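Home | Forums | Kitchen & Home | Members | Search

Haven Household Forum > Sorting and Saving > Plastic trays, keep or chuck?

lilian_shirima
24 May 2022
Hello all, I hope everyone is keeping well. I've been having a good turn-out of the kitchen drawers and I've reached the one I always dread, the one with all the packaging I've put by over the years because it seemed too nice to throw out. Black plastic trays, orange plastic bits, a few shiny metallic sheets that I'm sure I had plans for once. Do you all keep yours, and if so how do you store them without the whole lot sliding about every time you open the drawer? I'd love to hear what works, as I'm three cups of tea in and have only managed to move things from one heap to another!

nafula_r
Oh Lilian, I feel for you, mine was just the same until last October. I nest everything now. Biggest tray at the front, anything smaller or a different colour tucked in behind it, and the shiny sheets alongside so they don't get creased at the corners. I hold the whole bundle together at the top and bottom and give it a little squeeze before it goes in the drawer. The glossy ones do slip (they're devils for it). 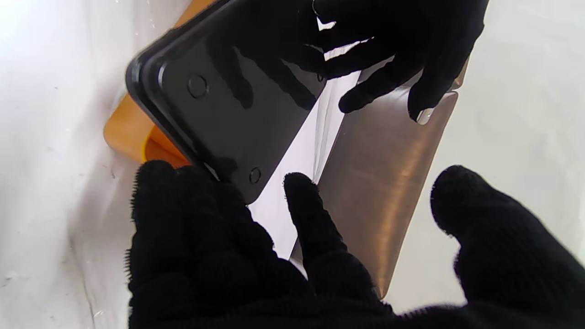
Black tray, orange piece behind, metallic sheet to the right.

I use mine for seedlings, buttons, the cat's tablets, all sorts. I wouldn't be without them.

Mushi_K
Sorry Nafula, I have to disagree, and I say it fondly. I kept these for years and in the end they were just taking up a drawer. Our council in Revenitz won't collect black plastic at all, so every one you save is one you'll be taking to the tip yourself one day. I'd keep four at the very most and let the rest go.

vendula.j
I'm somewhere in the middle. The trays I'd keep, they're lovely under plant pots and they wash up nicely. The metallic sheets I'm less sure of. If they're the bendy sort they never lie flat again once they've had a fold in them, and I've cut my thumb on an edge before now. Perhaps roll them up and pop them in a cardboard tube?

godfrey_rug
Don't roll them, Vendula! Mine have never forgiven me. Flat between two sheets of card, on the bottom shelf, heavy baking tin on top. I've got one that came with a Roris cake set my sister gave me, and it's still as smooth as the day I opened it.

Mushi_K
A baking tin on top of the packaging to keep the packaging nice. Godfrey, this is how it starts.

lilian_shirima
You've all cheered me up no end. I've nested the trays the way Nafula does, and I'm trying Godfrey's card for the shiny sheets, though Kimutai will be pleased to hear that a fair few have gone in a bag by the back door. Does anybody want the orange ones before I take them? They're clean, and I can post.

nafula_r
Me please, I'll send you a message after supper!

Related threads
Drawer dividers that stay put
What do you do with odd lids?
Seed trays from kitchen packaging
Getting sticky labels off plastic

Contact us | © Haven Household Forum | Back to top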